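Products > Simulation > Tabletop Scene Pack > FAQ
Updated April. By the Skilbridge support desk

Ornar Tabletop Scene Pack: frequently asked questions

What is in the pack?
Ornar is a library of furnished indoor scenes and household objects for training and testing manipulation policies in simulation. The current release has 836 object models and nine room layouts. Each object comes with a visual mesh, a separate collision mesh, a mass value and a friction value. Robot models are not part of the download. You bring your own arm description file and point the loader at it.

Which tasks are supported?
The base licence covers five task families: pick and place, stacking, sorting, container loading and clearing a surface. All five run on the same tabletop layouts, so a policy trained on one can be tested on another without changing rooms. Drawer and door tasks need the Bassey add-on, as the furniture in the base pack is fixed geometry.

Can I change the objects on the table?
Yes. Objects are drawn from a list in the scene file. You can fix the list, sample from it, or restrict it by category, such as crockery or food. Positions are sampled at reset and any overlapping placement is rejected before the episode starts. If the sampler fails repeatedly, the table is too full for the spacing you have set. Lower the spacing value or shorten the list. 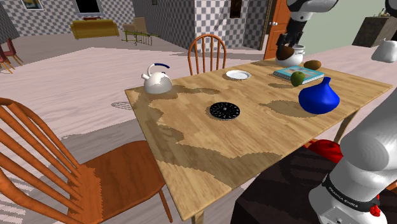
Camera placement is set in the same file. The default viewpoint is fixed for the length of an episode, and a second one can be attached to the wrist link. Close viewpoints may include part of the arm base. This is normal and does not affect the physics. If you want a clear view of the tabletop, raise the camera or move it to the opposite side.

Why do shadows change between episodes?
Light direction and intensity are randomized by default. Hard shadows with uneven edges are expected at the lower shadow map setting. To get smoother edges, use the high setting, at some cost in frame rate. To hold the lighting constant, set the lighting seed to a fixed value.

The gripper closes but the object slips out. What should I check?
Check the collision mesh first. Rounded items are the most sensitive, and the coarse mesh option gives them flat faces that the fingers may catch at an angle. Switch to the fine mesh and run the episode again. If the object still slips, reduce the physics time step before you raise the friction value. High friction will hide a poor grasp and the policy will not carry over well to hardware.

Do I need a graphics card?
For rendered observations, yes. State-only training runs on the processor and skips rendering entirely.

Are results comparable with the Asberg benchmark?
Only in part. Asberg uses 634 of the same object models, but its reset rules and success tests are different. Do not report Ornar scores as Asberg scores. A conversion script for scene files is included in the tools folder. It does not convert logged episodes.

What does the licence allow?
One licence covers one organization at one site, with no limit on the number of machines. You may publish rendered images and trained weights. You may not redistribute the meshes, including meshes you have modified.

How do I report a faulty model?
Send the object ID, the scene file and the random seed through the support form. Without the seed we cannot reproduce the placement, and the report will be returned for more information.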